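Jikham Open Day – Frequently Asked Questions
Updated November 2024

Quick answers, mostly to stuff that came in by email this week. More later if we get time.

When can I come in?
Doors at 10, last group in at 3. No ticket. Groups of 16 max in the demo room, so you may wait a bit in the hallway. Coffee there.

What will I see?
An arm working over a cork table. Small cubes, one yellow, one red, plus a white tray, a cabinet with a sliding door and a box with three push buttons – red, blue, green. The demo is built around everyday moves: pick up, put down, slide, press. 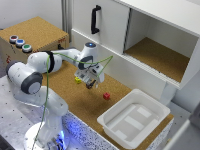 Each slot runs the same set of tasks, so if you miss the start just stay for the next one. Staff will talk you thru it and take questions at the end. Please hold them till then, the room echoes.

Does it ever mess up?
Yes. Drops happen. In practice week we logged 100 tries at the yellow cube and 73 were clean on the first go. We're not going to hide the other ones, they make for better questions anyway.

Can I touch anything?
Not the arm, not the table. There's a bench by the Vado stand with spare cubes and a loose gripper you can handle as long as you like.

Why cubes?
Cheap, easy to see from the back row, easy to reset. Also they dont roll.
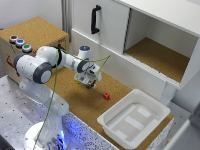
Is it OK for kids?
Sure. Under 12 with an adult please. It's not loud. Strollers fit thru the side door on Povberg Street, the front has steps.

Can I film?
Phones fine, no flash, no tripods. Keep the aisle clear.

Does it open the cabinet by itself?
The door slides on a black handle, and that task is on the program for the afternoon slots only. Mornings are cubes and tray. If the door is what you want to see, come after lunch.

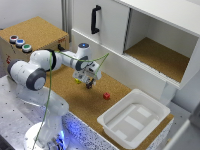 Mäkelä adds that the afternoon slots fill up first, so anyone coming for the door task should be in the hallway early, and that school groups need to write ahead with a head count.

Parking?
Street only. Lot behind the building is for deliverys.

Something not on here? Ask at the front desk or reply to the open day email.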